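Nkuna Open Doors Week: Your Questions

2 min read

What is Open Doors Week?
Seven days in March when mosques, churches, temples and the synagogue on Gerkumik Street invite the neighbors in! You get a tour, something to eat, and time to ask whatever you've always wondered. We love this week and we think you will too.

Do I have to belong to a faith?
Not at all. Plenty of our guests don't, and they ask wonderful questions.

Will I be expected to pray?
No. Some visits overlap with a service, and you're welcome to sit quietly at the back (or step out for a bit).

What should I wear?
Shoulders and knees covered works everywhere. The Omener mosque and the Flustine temple ask you to take your shoes off, so wear good socks! Scarves are available to borrow at both.

Is there a charge?
It's free. Shared suppers have 300 places in all, and those do need booking.

How do the table talks work?
Small groups sit down with two hosts from different traditions and talk for an hour. Dumisani Venter, who coordinates the hosts, puts a question on each table to get things going, and after that it's up to you. Last year's groups went happily off topic and we hope this year's do the same.

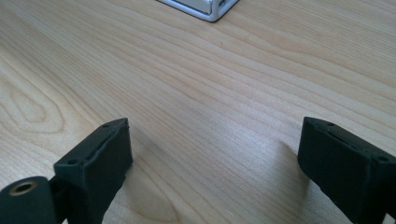
Can I bring my kids?
Please do! Children under 16 need an adult with them. The drum workshop at Flustine is a big favorite.

How can my congregation take part?
Write to the Open Doors office before the end of the year and we'll set up a visit.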